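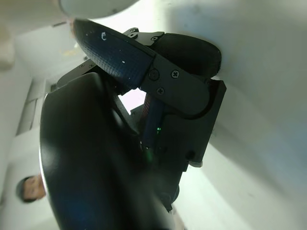 Phillips-head screws in a black bracket.

Changes to the household repair service at Studside

The Vitdale repair service will move to its new premises at Studside in September. Residents who have used the counter at Zesness will find the same services in the new building, with a larger workshop, step-free access from the car park and a separate room for the weighing and sorting of donated parts. The Zesness counter will stay open for collections until the end of the month, after which any items left there will be taken to Studside and held for 70 days.

The service was set up to help residents keep ordinary household goods in use for longer. It accepts small electrical items, hand tools, lamps, clocks, bicycles, pushchairs and wooden furniture that can be carried by one person. It does not accept gas appliances, microwave ovens, televisions or anything containing a damaged battery. A damaged battery should be taken to the household waste site, where staff at the gate will advise on where to leave it.

In the last financial year the service received some 4000 items. Kettles, vacuum cleaners and bedside lamps made up the greater part of these, as in earlier years. The number of sewing machines rose sharply over the winter, and waiting times for them were longer than we would wish. A second bench at Studside has been set aside for sewing machines and other equipment that needs fine adjustment, and we expect the wait to shorten once it is in use.

Items held together with screws are generally quicker to assess than those which have been glued or riveted. Before bringing something in, residents are asked not to open it themselves, even where this looks simple. Small springs and washers are easily lost, and a casing that arrives in a carrier bag with its fixings missing can take much longer to deal with than the original fault. If an item has already been opened, please place all the loose pieces in an envelope and tape it firmly to the largest part.

Charges remain as they were. The assessment fee is £2 for each item and is payable at the counter. Where a repair goes ahead, the resident pays for parts at cost and makes no payment for labour. No repair will be started if the parts are likely to come to more than £20 without the resident's agreement in writing. The assessment fee is waived for those receiving council tax support, and proof of this need only be shown once.

The Gál collection of spare parts, which was given to the district some years ago and has until now been kept in storage, will be housed at Studside. It is made up largely of clock parts, lamp fittings, hinges and furniture castors, many of them for makes that are no longer sold. A paper list may be read at the counter. Parts from the collection are not for sale, but they may be used in repairs carried out by the service, and residents restoring older furniture at home may apply to have a fitting copied. Applications should include a clear sketch with measurements in millimetres.

Evening classes will begin again once the workshop has been fitted out. The autumn programme covers basic sewing machine care, sharpening garden tools, re-caning a chair seat and mending a bicycle puncture. Each class lasts two hours and begins at 6.30 pm. Places are limited by the size of the room, and those who were on the waiting list at Zesness will be offered a place first. Tools are provided for every class except chair caning, for which a list of what to bring will be sent with the booking.

Parking at Studside is free for the first hour. The two bays nearest the entrance are reserved for those delivering heavy items and should be left clear at other times. The bus from Vitdale market place stops 100 metres from the main door, and there is a covered rack for bicycles on the north side of the building.

Residents with an item already in for repair do not need to do anything. A card will be posted when it is ready, showing which building to collect it from. Please bring the card and the numbered receipt – items cannot be released on the receipt alone. Anyone who has lost a receipt should ask at the counter for a replacement form, and should allow a little extra time for it to be checked.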